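Workshop notebook -- Textile conservation and care
October, Friday, morning entry
Entered by Roland Dobson

Subject: Wash and shrinkage trial, second series, Pearce cotton and the Comitz blend

The second series was started at 8:15 with the same machine and the same detergent dose as the first. Water hardness was checked at the tap before the first load and had not changed since Tuesday's reading. All pieces were cut from the middle of the bolt, at least a hand's width from the selvage, and overlocked on four sides. Gauge marks were put in with contrasting cotton thread. The laundry pen used in the first series faded on the darker pieces and two measurements had to be discarded.

Results so far. The Pearce cotton drew in noticeably along the warp during the first cycle and very little after that. This agrees with what the mill told us by telephone. The Comitz blend behaved less predictably. It held its length through three cycles, then shortened on the fourth, and the corner pieces went slightly out of square. I am inclined to blame the dryer, as the lint screen was found half blocked when the fourth load came out. The fourth cycle will be repeated on fresh pieces before anything is written into the report.

Samples retained from this series: 21. They are in the flat drawer under the cutting table, interleaved with tissue, and should stay there. Please do not fold them for the shelf. A crease set in after washing adds an error that cannot be pressed out with any confidence.

Hem allowance. The Himaro order calls for 4,000 finished pieces, and the present pattern allows seven-eighths of an inch at the bottom edge. If the warp figure from the Pearce cotton holds, this is too little. I recommend a full inch and a quarter, folded twice, with two rows of stitching. The additional cloth should be priced before the pattern is changed -- the office will want that figure first.

Thread. Hirkuvano sent a replacement cone for the one that arrived damaged. Shade is a close match in daylight and a poor one under the tubes in the back room. Seam puckering on the test strips was slight at low tension and plain to see one full turn higher. Leave the dial where it is.

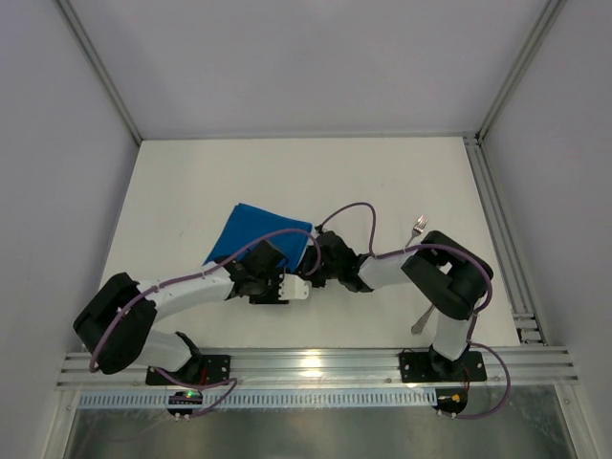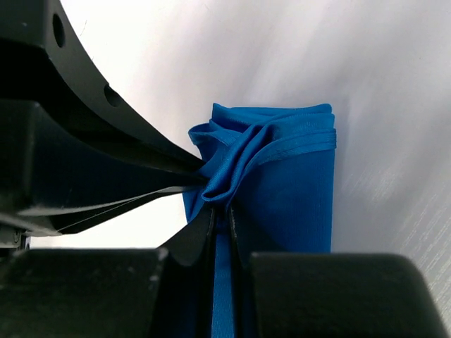
Outstanding items. The repeat of cycle four is set up for the afternoon, dryer screen to be cleaned before and after. The conditioning cabinet read high on humidity at noon and is to be checked against the wall gauge. Pieces must rest in it for seven hours before measuring, so the last set will be read on Monday. The steel rule with the worn end has been taken out of use and is on my desk. Job number for all time on this series is 1,893.

R. Dobson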